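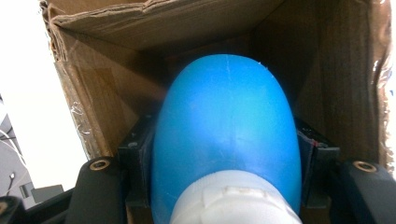
Blue object, white cap toward the camera, between the fingers at the mouth of the box. View from the gripper camera.

Gisler Box Set: data card and README

Student project, Cornthorpe robotics club. Status: usable with care. Last revised in July.

Please read the section called "What we don't believe" before you train anything on this. An earlier version of this file was written the night before the Grunderham open challenge and it promised more than the data can deliver. Most of that text has been taken out.

What this is

Gisler is a set of short recordings made with a hand-held two-finger gripper with a camera mounted on it. A person holds the tool and does the task, and the recording is meant to teach an arm to do the same thing later. The task is always some version of putting an object into an open cardboard box or taking it back out.

There are 300 recordings in the train folder and 100 in the holdout folder. The old README said 400 training recordings, which came from adding the two folders together. If you quoted that number anywhere, please fix it.

Layout

train/ one folder per recording
holdout/ same layout, don't tune on it
notes/ text notes from whoever held the gripper
labels.csv one line per recording: folder name, direction (in or out), object word, outcome
CHANGES.txt

Each recording folder has the video, the finger opening over time, and the estimated path of the tool. The path is in the tool's own starting frame. There is no shared world frame across recordings, and we'd be suspicious of any result that seems to need one.

How it was collected

Club members took turns. The rule sheet said to start with the fingers open, move at a normal pace, and stop once the object had been let go. People followed the first part. "Normal pace" meant very different things to different people, and a few clearly sped up toward the end of a session. We did not resample to hide this.

Boxes were whatever was lying around, and we kept using them after they got beaten up. Creased walls, torn flaps and wrinkled packing tape are all over the data. Shiny tape is worth watching for. It throws small bright glints that move as the camera moves, and our first segmentation attempt liked them more than it liked the objects.

Light was not controlled. In many recordings one side of the view is blown out to white by daylight while the inside of the box is in shadow. Auto exposure was left on. We argued about that and the people who wanted it off were probably right.

Labels

The outcome column is "ok", "drop" or "unclear". It was filled in by the person who made the recording, right after making it, which is a weak way to judge anything. When a second person went back through part of the train folder they disagreed often enough that we stopped and wrote this paragraph. Treat "ok" as "the person holding it was satisfied."

The object column is a single loose word such as "blue" or "can". It is there for sorting files. Don't use it as a class label and don't report accuracy on it.

What we don't believe

We don't believe this set shows that a policy trained on hand-held data transfers to a robot arm. Our own arm run at Gusarville went well on the first box and badly on the second, and two boxes is not an evaluation. The poster said "generalizes to new containers." That line should not have been on the poster.

We don't believe the holdout folder is a hard test. It was split off at random from the same sessions, so the same boxes and the same hands show up on both sides. A good holdout score mostly tells you that your loader works. Splitting by session would be better. The session is listed in the notes for most recordings but not all, and we haven't gone back to fill in the rest.

We also don't believe the finger opening tells you much about grip. It measures distance. A soft object being squeezed and a hard object being held can give close to the same number, and there is no force reading to separate them.

Known problems

Some paths jump when the camera goes deep into a box and there's little to track except plain brown cardboard. The jump usually settles within a few frames. We left these in and did not flag them.

A few recordings start late, with the object already between the fingers. They are fine for studying placement and useless for studying approach.

The fingers and mounts take up a good part of the lower view. If you crop them away to save memory, check that you haven't also cropped the near end of the object.

Reasonable uses

Testing a data loader. Practicing on path cleanup. A class assignment where the point is to find out what is wrong with a dataset. Pretraining, maybe, if you have something better to finish on.

Contributing

New recordings are welcome if they come with session notes and at least one box we haven't used. Please include your drops. The current set has far too few, and we doubt that's because we were good at it.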